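Count the Wiping, Not the Wipes

The usual way to report a robot learning result is a success rate. The robot tried the task so many times, it finished so many of them, and the second number divided by the first goes in the abstract. I think this is the wrong number for contact tasks, and I want to argue it using our own work on erasing whiteboards, where we reported it ourselves for most of a year.

Our group collects demonstrations with a hand-held gripper. A person carries the tool, does the job with it, and the camera on the tool records what the fingers face. The policy is later trained on those recordings. For the Orkcombe set we gathered 366 demonstrations of one job: pick up the eraser, remove a marker scribble, put the eraser down. The board lies on a table and its angle changes between takes.

By the standard measure the policy did well. We called a trial a success if the marker was gone at the end. Isla Chisholm, who was scoring the trials, kept a second sheet in which she wrote down how the marker came off. On that sheet 19 of the successful trials had a note beside them. In 8 of those the eraser had been tipped on one edge and was scraping. In 7 the arm had gone over a clean part of the board first and reached the ink on a later pass. The rest were drops and second grasps. All of them went into the paper as successes, the same as a clean wipe.

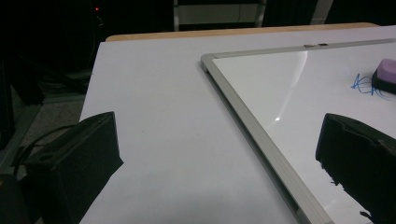
The whiteboard task from the gripper's camera, with the blue scribble and the eraser at right.

A person doing this job feels the eraser go flat and presses until it does. The camera doesn't record that. It records an eraser getting closer to a shiny surface, often with a streak of glare on it, and the policy has to work out the rest. A final score of clean or not clean says very little about whether it has.

Murdo Sutherland disagrees with me on this, and his case is a fair one. The person who wants a clean board does not care how it got clean. Notes like Isla's take time, and two scorers will not write the same ones. A success rate is crude but another lab can check it.

I accept the point about cost. Scoring from notes took us up to twice as long. But when we moved the same policy to the test room at Flasthorpe, where the board has a raised frame and the lighting comes from one side, most of the failures were things already on Isla's sheet. The tipped eraser caught on the frame. The early passes over clean board ran out the time limit. We had the warning in hand and had averaged it away.

My proposal is small. Keep the success rate, and next to it print how many successes a scorer would flag, with the reasons in a table. Publish the video of the flagged ones. We will do this for the next set, which starts in September.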